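Collecting for the Mussa set: your questions

What is it you do all day?

I drive a gripper by hand and record it picking things up, so that a learning system has something to copy. The current job is mugs. I've done 300 recordings so far and I still can't look at a cup of tea normally!

What counts as one example?

One mug, one start, one finish. If I fumble and then recover, we keep it (Arnusora likes the recoveries, they teach the model what to do after a wobble). If I knock the mug off the tray it gets tagged as a miss and goes in a separate folder.

How many do you need?

200 per layout is what we ask for. Morkholm sends theirs in batches of 52, for reasons lost to history, and that's fine too.

Do I need special mugs?

Please don't buy any. Odd shapes, thick handles, silly prints, whatever's in your cupboard. A matching set teaches the thing one mug very well and then it panics at yours.

Upright or upside down?

Both, in separate layouts. Upside down is harder for me, as I can't just pinch the rim, and I go a lot slower. 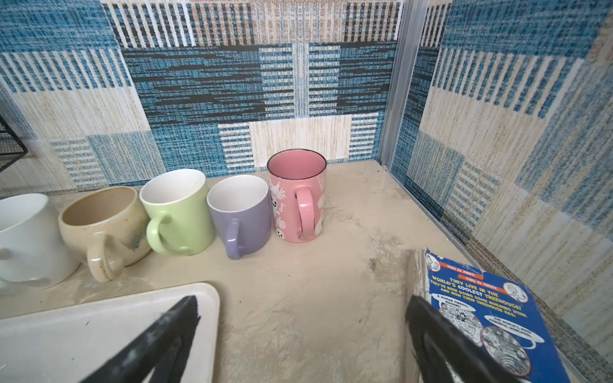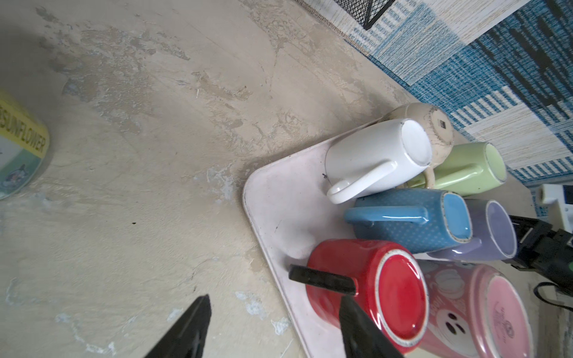 Should I tidy up first?

Nope. Leave the clutter where it is, just don't shift it halfway through a recording.

Can I stop for a break?

Yes, and do. I stop every 3 layouts or my wrists complain. Save the session in Linetti before you wander off, it won't do it for you.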